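Religion and Daily Life, handout 6: Sabbath rest

Tutor: Hae-won Hyun

The Sabbath runs from Friday sunset to nightfall on Saturday. Two reasons for keeping it are given in the Torah: rest after creation (Exodus 20) and the memory of slavery in Egypt (Deuteronomy 5). Read both passages before the seminar and note where the wording differs.

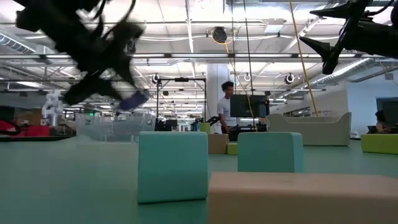 Fig. 1. Foam blocks on a green tabletop.

The Mishnah lists 39 kinds of work that are not allowed. Carrying in a public place is one, lighting a fire another. Later rabbis had to decide how these applied to things such as lifts and electric lights, and they did not always agree. Saving a life comes first — this overrides nearly every Sabbath rule. 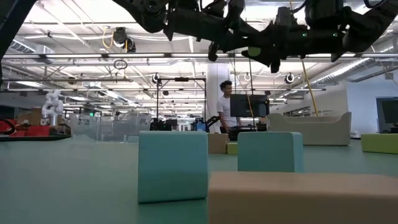 Fig. 2. Upright block, with the robot arm overhead.

For the seminar: Seo-ah Cho will present on candle lighting, So-yul Chae on the Havdalah ceremony. Everyone else should bring a short written answer, 200 words at most, on whether rest can be commanded.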